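Werkstattbuch, 4. November 2025
Eintrag: Arvo Ahonen, Ergänzungen von Loïc sind gekennzeichnet
Thema: Geschirr, Wäsche, Schrauben sortieren. Stand der drei Aufgaben

Vormittags Geschirr. Aufgabe wie gehabt: Teller und Becher aus dem unteren Korb nehmen, im Hängeregal abstellen, Korb zurückschieben. Arm läuft mit der Steuerung von Danumach, Greifbacken sind die weichen von Pevari, alte Härte. Die neuen liegen noch verpackt im Schrank, die nehme ich erst, wenn die Reihe mit den alten fertig ist.

80 Durchgänge gefahren. Teller gehen inzwischen gut, auch die flachen, die sich im Korb aneinanderlehnen. Becher gehen, solange der Henkel nach links oder rechts zeigt. Zeigt er nach hinten, greift der Arm um den Becher herum und drückt ihn gegen den Nachbarn. Zweimal abgebrochen, einmal ist ein Becher gekippt, nichts kaputt. Den Korb zurückschieben klappt nur, wenn vorher keiner die Schiene verkantet hat. Ein Mensch ruckelt da kurz und merkt es gar nicht. Der Arm schiebt stur weiter, bis die Kraftgrenze kommt, und bleibt stehen.

Zeit für einen vollen Korb: 40 Minuten. Ich habe es danach von Hand gemacht und nicht gestoppt, der Kaffee war noch heiß.

Danach Wäsche. Handtücher falten geht auf dem Tisch mit dem grauen Filz. Auf der glatten Platte rutscht das Tuch beim zweiten Umschlag weg. Loïc meint, man könne das über langsamere Bewegung lösen, ich glaube eher an die Unterlage. T-Shirts weiterhin nein. Das Modell findet die Ärmel, wenn das Shirt flach liegt, aber flach hinlegen ist ja gerade die Arbeit. Aus dem Haufen heraus kommt meistens ein Knäuel in anderer Form auf den Tisch.

Socken haben wir heute ausgelassen.

Am Nachmittag Handgelenkkamera und Licht. Wir wollten wissen, was bei sehr wenig Licht vom Kamerabild übrig bleibt. Im Hauswirtschaftsraum bei Poulain soll der Arm später auch arbeiten, wenn abends keiner mehr da ist und das Deckenlicht aus bleibt. Die Rauschfilterung im Treiber hatte Loïc vorher abgeschaltet.
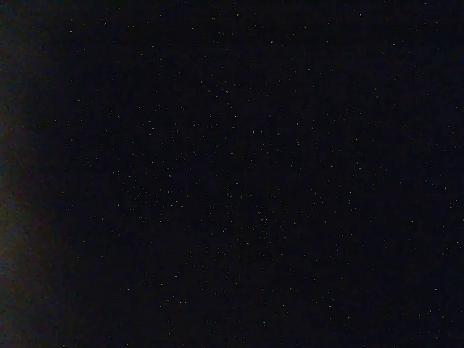
Handgelenkkamera, Rauschfilter aus. Blauschwarz mit bunten Punkten, am linken Rand ein etwas hellerer Streifen. Kein Gegenstand zu erkennen.

Damit kann keine Greifplanung etwas anfangen, und ich wüsste auch nicht, wie ich es selbst machen sollte. Für die Punkte hatte ich zuerst den Sensor im Verdacht. Loïc tippt auf hochgezogene Verstärkung. Prüfen lässt sich das leicht: gleiche Einstellung mehrmals hintereinander aufnehmen und die Bilder übereinanderlegen. Bleiben die hellen Punkte am selben Ort, sind es defekte Pixel. Wandern sie, ist es Rauschen. Ein einzelnes Bild gibt das nicht her. Der grünliche Punkt links und der gelbliche ganz rechts eignen sich gut zum Vergleichen, die stechen etwas heraus.

Den Streifen links kann ich nicht zuordnen. Er läuft weich aus, ohne Kante, in der Mitte der Höhe etwas heller als oben und unten. Kann Streulicht sein, kann auch vom Sensor selbst kommen. Nächster Versuch mit Abdeckkappe und einmal mit gedrehtem Handgelenk. Wandert er beim Drehen nicht mit der Umgebung, suche ich im Gehäuse weiter.

(L. B.: Im Dunkelfeld ist außerdem eine schwache Blockstruktur drin. Würde ich der Kompression zuschreiben. Bitte beim nächsten Mal Rohdaten mitschreiben, sonst messen wir den Encoder.)

Ist notiert. Rohdaten brauchen Platz, die Platte am Messrechner vorher leeren.

Zum Licht allgemein: Ich bin für eine kleine Leuchte am Handgelenk, die mit der Bewegung angeht. Loïc ist dagegen, wegen der Spiegelungen auf Tellern und Edelstahl. Wir probieren es einmal mit mattem Vorsatz. Ohne eigenes Licht würde ich bei Poulain abends gar nichts zusagen. Das Argument, der Roboter könne ja nachts räumen, während alle schlafen, steht in jedem Prospekt, und da steht nie, wer das Licht anmacht.

Schrauben sortieren, kurz. Das ist die einzige Aufgabe, bei der ich ohne Einschränkung ja sagen würde. Vorrichtung von Ketum, Schütte oben, Vereinzelung über die Rüttelschiene, der Arm nimmt einzeln ab und legt ins Fach. Laut Zähler 2.477 Teile in der Schicht, davon 2.215 beim ersten Griff. Der Rest brauchte einen zweiten oder dritten Anlauf. Falsch einsortiert waren ein paar Senkköpfe M4, die im Fach für M5 lagen. Fehler liegt vermutlich bei der Längenmessung, die Teile lagen schräg. Blende an der Schiene enger stellen.

Mein Stand nach heute: Werkstatt ja, wenn man die Aufgabe so zurechtlegt, dass alles immer gleich liegt. Haushalt mit Abstrichen. Beim Geschirr würde ich jemanden danebenstellen, und dann kann der auch gleich selbst ausräumen. Loïc sieht das freundlicher und rechnet den Becherfehler mit ein paar mehr Vorführungen weg. Können wir machen, Henkel nach hinten, verschiedene Becher, auch die niedrigen.

Offen:
Serienaufnahme im Dunkeln, Verstärkung fest, Rohdaten (Loïc)
Abdeckkappe suchen, war zuletzt in der Schublade unter dem Lötplatz
Handgelenkleuchte mit mattem Vorsatz, Halter drucken (ich)
Schiene am Geschirrkorb fetten
Blende Ketum nachstellen, danach noch einmal M4 und M5 gemischt
Poulain anrufen und fragen, ob dort abends eine Lampe anbleiben darf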